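Starno Robotics Safety Gallery: Computer Disassembly Cell

January
By Lesego Molefe
Filed under: Automation / Incident Reviews
3 min read

The disassembly cell at the Starno recovery center takes in retired desktop computers and removes their reusable parts. Simple removals are assigned to a robot arm, while an operator stands at the bench to steady the case and to stop the arm when required. This gallery accompanies the review of a gripping fault recorded in the cell in January. It is intended for operators, maintenance staff and partner sites that use the same fixture.

The fault occurred during removal of a drive bracket. The Canari controller reported a closed grip and began the lift, although one finger had caught the edge of the drive cage. The case rose slightly at one end and dropped back to the bench. The operator stopped the arm at once. There were no injuries, and damage was limited to a bent tab on the cage.

The controller log showed that grip force had reached 75 percent of its limit before the lift began. The setting had been copied from a program written for larger housings, and it did not distinguish between a plastic handle and the sheet metal next to it. The log held 944 completed cycles under the same program, and a search of those records found two earlier events of the same type. Neither had been reported, as the arm had recovered without stopping.

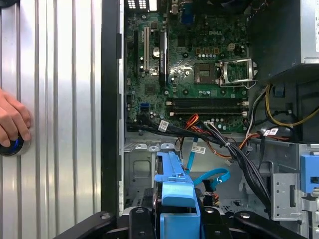 Responsibility for the corrected program was assigned to Brastik, which maintains the arm under contract. Grip force is now capped at 70 percent of the previous value. The arm also pauses after closing and compares finger position with the expected width of the part. If the two do not agree, the fingers open and the operator is called.

The review also considered where operators place their hands. Under the former procedure, a hand could remain on the case throughout the lift. Operators must now withdraw before upward motion begins and confirm this at the panel. Sqalli, the training provider for the site, has added the step to its induction course.

Sites running the earlier program should suspend bracket removal until the update has been installed. Questions about the review may be sent to the safety office, to the attention of Lesego Molefe.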